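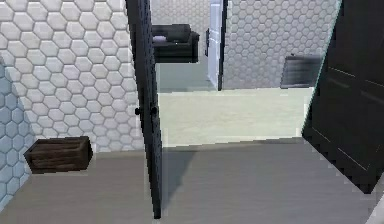 I gave up the gym in July and took up walking to work instead. It's 9 stops on the tram from Karnness, so I get off halfway, at Wasteder, and do the rest on foot.

The gym was costing me 265 a year and I'd been twice since Christmas. Khairul at work has one of those step counters and lent me his old one. On a normal office day I was doing almost 2,000 steps. With the walk added it's well over that, and I sleep better.

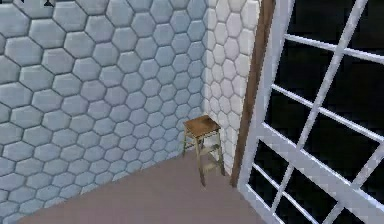
Rain is the main problem. I bought a proper coat after the first wet week, and I keep spare socks in my desk drawer. Shoes matter more than I expected - my old ones rubbed at the heel, so I went back to a pair of boots I'd nearly thrown out.

I've also found a bakery on the way, which probably cancels out some of the good. They do a cheese roll that's gone by half past eight.

Next month I'll try getting off one stop earlier.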